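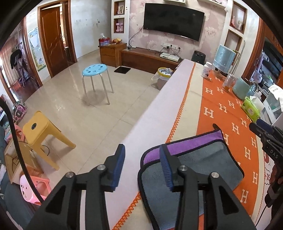 the long table, folded gray cloth and all

Home > Threads > Small Rooms > The long table

We use cookies to remember your settings. Accept / Manage

OK so I promised a thread on the long table and people keep asking, so here we go. Grab a drink, it's a long one.

Background for new folks: my front room is narrow and it has one long table in it. It's the dining table, the sewing table, the wrapping table and the place where mail goes to get lost. In March I'm having people over and I want to be able to put a plate down on it!!

First rule I gave myself: the cloth stays on. I love that cloth. Orange panel, big white H's in staggered rows, little line of orange looped stitching near the border. Maureen Blackburn says it looks like a scarf that got ideas. Maureen has a beige kitchen so I'm not taking notes.

(Yes the wallpaper behind the TV is pink with blossoms. Yes it stays too. It was the reason I took the place.)

The system, if you can call it one: everything gets pushed into a row down one long side, then I wipe the open side, then I decide about the row. I used to clear the whole thing onto the couch and then I had a messy couch AND a dirty table and I'd quit and go to bed.

So. The row. Going down it one by one because this is where I always get stuck.

The lamp with the light blue shade: keeps its place, not up for debate. The ceiling light in there is awful and the lamp makes the pink go all soft in the evenings. I do need to sort out where its cord goes.

The teal pot with the brown top: I moved this thing 4 times. Windowsill, too hot. Shelf, too tall. Floor, I kicked it. Back on the table it goes, and I've decided it looks nice with the lamp, which was probably true all along and I could have saved myself an afternoon

Clear glass vessel: kitchen. It only lives out here because I carry it in full of water and never carry it back.

Tissues: stay. Bright green pack, clashes with everything, don't care. Yurani Llanos gave me a very pretty tissue box cover from Kanaan last year and the pack doesn't fit in it. I've tried folding the ends under. If anyone knows a soft pack that fits a square cover please reply, I am serious

White bottle at the far end: goes under the sink. I keep leaving it out "so I remember to use it" and all that does is make the table look like a pharmacy.

The white plastic container with stuff on top of it: this is the real problem. Every table has one. You put one flat thing on a tub and by the next morning it's a shelf. I'm going to give it 20 minutes tonight with a trash bag next to me and whatever's left gets a drawer.

Microfiber talk, because three of you DM'd me about it. Gray, black piping on the edges, little hanging loop on the corner. Buy the ones with a loop! Mine goes on the hook by the door and I grab it on the way past. The ones without loops end up in a ball behind the faucet.

I fold it into a pad and use one side for dust, then flip it and refold for anything sticky. On the fabric I go with the weave and I don't scrub near the stitching. Cúc Trịnh taught me that after I fuzzed up a napkin she'd hemmed for me (sorry again Cúc)

For marks on the pale border: cold water, dab, leave it alone, go do something else. I tried the Plorkard spray on an old pillowcase first and it left a ring so that's going nowhere near my H's.

Somebody asked what I'd do with the TV cable hanging down on the left. Oh I know. It bugs me every single time I sit down. Raed Qaisi says get a stick-on channel and paint it, but how do you paint a channel to match blossoms?? I'm thinking of cutting a strip from my leftover roll of wallpaper. Will report back.

Also thank you for 3,000 followers, what! There were 80 of you when I was posting about my spice drawer. Nest Beddoe, you were there, you know how bad that drawer was.

Next up is the Jonamitz cabinet in the hall. I'm a little scared of it. I think there are batteries in there from two apartments ago.

Update, later: glass is back in the kitchen, bottle's under the sink. Container still there. I sat down next to it and watched a show

Update again: opened it. Rubber bands, a tape measure, the instructions for a blender I don't own anymore, and my good scissors!!! I've been using the kitchen ones on wrapping paper since Christmas

Posted Jan 18, 2022

© Small Rooms | Contact | Back to top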